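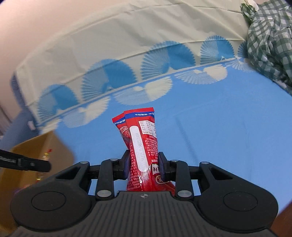

Taltau, June

The new hockey center at Taltau opened its doors on Sunday, and I went with low expectations and a rain jacket. I needed the jacket.

I have been to a few of these mornings now. A club or a city lays a new pitch, somebody gives a speech about the next generation, and two years later the gate is locked on weekday afternoons. Taltau says it will be different. The leaflet says the place will host a four-team international in its second season and that the stand seats 1,384. It is a decent stand. It is also uncovered along the whole far side, where the wind comes in, and the leaflet is silent on that.

Oluf Riis, the center's manager, led the first tour at ten. He is good company and knows the game, and he took us straight out to the pitch, which I liked. The surface is a Stoka, sold as one that plays properly with far less water than the older kind. Riis rolled a ball across it and it ran true. A ball rolled gently by one man in a blazer doesn't tell me much. I asked how it behaved after a full weekend of matches in dry heat, and he said they hadn't had one yet. Fair answer. I'd have been happier if the banner behind him hadn't said "tested in all conditions."

The goalkeepers' area was better. There is a proper drying room with racks wide enough for leg guards, and it opens right onto the warm-up strip. Whoever drew that has carried wet kit through a clubhouse. The video room next door had a large screen and a locked cabinet, and that was all we were shown of it.

At eleven there was a demonstration game between Taltau's women and a side from Drinance, 20 minutes each way. Vibeke Kragh played in midfield for the home team and was the best thing I saw all day. She received on the half turn again and again and had the ball gone before the tackle arrived. Drinance scored from a penalty corner, badly defended, and Taltau equalized late. The announcer called it a preview of the international. It was a friendly in drizzle, and a good one.
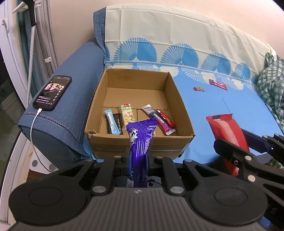 Visiting teams will sleep in the block behind the car park, and that was the part of the tour I had come for. Four-team events go wrong off the pitch more often than on it. The rooms are small and clean, with two beds each and a window facing the floodlights. There is no kitchen, and the nearest shop shuts at six. Ingvar Bergmann, who coached touring sides for years, told me he would bring his own food, as he always had: an open cardboard box on somebody's bed, corner torn, and players helping themselves to snacks in red or purple wrappers until it was empty. I believe him. I don't call that catering, and a center charging 50 a night per player ought to manage a hot meal after a late game.

Riis said talks with a caterer were "well advanced." Kieran Duggan, who runs the Drinance juniors and had driven his team over in the rain, had been told the same thing in the winter.

The equipment tent belonged to Dhillon, who had brought sticks for people to try. The low-bow model felt stiff and a bit head-heavy to me. The young man on the stall said I'd get used to it. Ataberk Ateş, trying drag flicks next to me, didn't seem to need any time at all, so take my view of it for what it's worth.

By mid-afternoon the loudspeaker was thanking 1,641 visitors. The stand never looked half full while I was in it, though people do come and go.

I'd go back to watch Kragh play on that pitch. I'd want to see it in August, with no rain on it, before I wrote anything kind about the surface. The center is open to the public on weekday evenings from five, according to the sign at the gate. Parking is free for now.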